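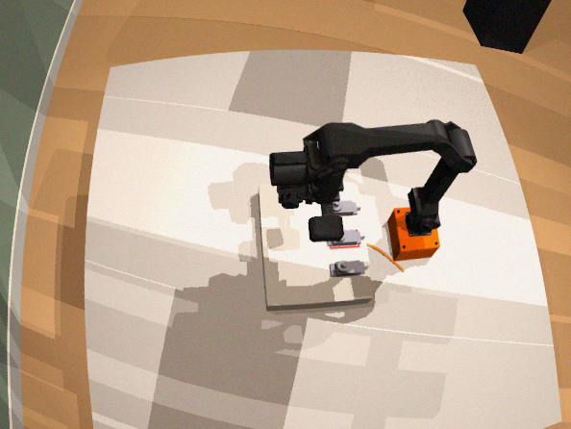 Nultwood Library to Extend Evening Hours

March 5, 2026

Print this page | E-mail this page

The Nultwood Public Library will stay open until 9 p.m. on four evenings a week beginning next month, the Library Board has announced. The building now closes at 6 p.m. on all but two evenings.

The change follows a survey of cardholders carried out in January. Many of those who replied asked for later hours, and parents of high school students were among the most frequent to do so. Respondents from the Travell neighborhood also noted that the last bus from the library leaves well after the doors are locked.

"Residents who work during the day have had very little time to use a building they pay for," said Svenja Berchtold, director of library services. "The new schedule gives them that time, and it does so without reducing morning service."

The reading room, the public computers and the second-floor study rooms will be available throughout the added hours. The local history collection will keep its present schedule, and materials from it must be requested before 4 p.m. The children's room will close at 7 p.m. each evening.

The Board has approved funds for three part-time positions at the circulation desk. Applications are being accepted at the library office and at the town hall in Podton.

Parking in the Fülöp Street lot will be free to library visitors after 5 p.m. – a permit is still required before that hour. Book returns at the side entrance remain open at all times.

The extended hours will be reviewed after roughly six months. Comments may be left at the front desk or mailed to the library office.

Print this page | E-mail this page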